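27 January 2020

Tabletop set, hand-held gripper, mugs and cups

Session goal was to bring the Saseo grasp set up to 100 usable episodes for the cup class. Started at 63 carried over from October. Ended at 98 after review. Two short.

Setup unchanged from the last entry except for the fingers. Swapped the gray pads for the black ones from Kwak. They are stiffer and do not roll off a lip when closing. Opening width at the fingertips reads 2 mm less than with the old pads, so the width offset in the config had to change. I edited the file on the recording machine only. It still needs to go into the repo, otherwise the next person gets wrong widths on every frame.

Calibration: ran the board sequence twice. First run rejected, board had slipped on its stand. Second run fine. Saved under today's folder with the suffix b.

Protocol for each episode, as run:
Start with the tool at shoulder height, fingers open.
Approach from above, tilt to one side in the last part of the move.
Close on the wall below the rim. Hold for a full second.
Lift, move to the target mat, set down, open, retreat.
Stop recording only after the retreat.

Several early episodes were stopped at release. The Zurnetti trainer needs the retreat to learn when the task is over, so those were thrown out. 15 episodes lost this way. I have moved the stop button reminder to the top of the operator sheet.

Tracking dropped out in a few of the fast lifts. Slower lifts fixed it. The map is also weak when the tool is low over the table and a vessel fills most of the view, with very little texture left for the tracker. Placemats help. With the bare tabletop the pose jumped on nearly every low approach, with a woven mat under the cup it mostly held. Keep the mats in.

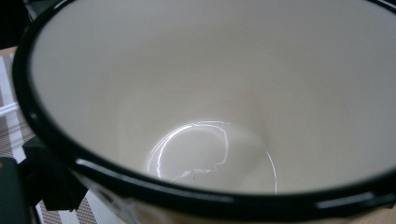 Main open question is glazed interiors. The depth estimate puts false surfaces wherever a highlight sits in the bottom of a cup, and the segmentation sometimes splits the base off as a separate object. Goltex labels came back with that same split on part of the previous batch. I do not want to fix this by dulling the light, the deployed unit will see reflections too. Plan is to keep the lighting as it is and add a label rule: vessel interior is one region, highlights included, small specks included.

Dark rims are a second problem. Black finger against black rim gives a poor edge, and the contact frame gets marked late. Checked a handful by hand and moved the marker earlier. Could try a strip of light tape on the finger, but then it has to be on every tool and in every episode from now on. Not decided.

Storage: frame count in the test export is 1227, matches the log. Full export not run yet.

To do
Commit width offset
Two more cup episodes, dark rim preferred
Send label rule to Goltex
Rerun tracker on the dropped lifts with the longer window
Recharge both battery packs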